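Projects > Sandwich arm > Log
Home Log Parts About Contact
Mar 30, 2023
4 comments | Share

The gripper faulted again, and this time I was able to find out why. I'm writing it down while I still have the numbers on my screen.

The job is simple on paper. Pick a bun out of a clear box, set it down, pick up a lettuce leaf, set that on top. We call the setup Shezi. It runs on a Bretix controller that Chandrasekhar Joseph brought over from the old bench in Gravonport.

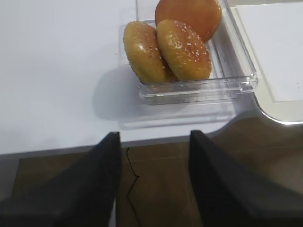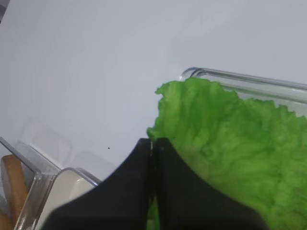 Buns in the first one, lettuce in the second.

The buns had been fine all month. The lettuce was where it went wrong. On run 389 the fingers closed on a leaf, kept closing, and kept pushing after they had met. The controller should have dropped the motor current within a fraction of a second. It held full current for 63 seconds, until I hit the stop button. By then the gripper motor housing was too hot to keep a hand on.

My first guess was a bad current sensor. I swapped it and got the same result. My second guess was the leaf getting into the finger joint, so I took the joint apart and found nothing in there. That cost me most of an evening.

The real cause was a setting. The stall check looks for a rise in current while the fingers are moving. A bun is thick and firm, so the current jumps early and the check trips. A lettuce leaf gives almost no resistance. The fingers reached the end of their travel, the position reading went flat, and the code decided the move was done. Once a move is marked done, the stall check is off. The hold current was still set to the bun value, 8 times what a leaf needs.

Ashraf Ait Ali asked the question I should have asked first: what happens if a person's finger is in there? Same thing, if the finger is near the end of the travel. I didn't like that answer. Nobody was hurt, but I had been reaching in to straighten leaves with the motor powered. I've stopped doing that.

Changes so far:

The stall check now runs all the time, moving or holding.
Hold current is set per item.
Any hold over 3 seconds at high current cuts power to the gripper and needs a manual reset.
The stop button moved to the near side of the table — it used to be a full arm's reach past the robot.

I also sent the log to the people at Prekdale who wrote the original grip routine. They haven't replied yet.

The motor still runs but makes a faint grinding noise when it opens, so I've ordered another. Until it arrives I'm only doing bun runs at half speed.

Share this post | 12 shares | 4 comments
Older post Newer post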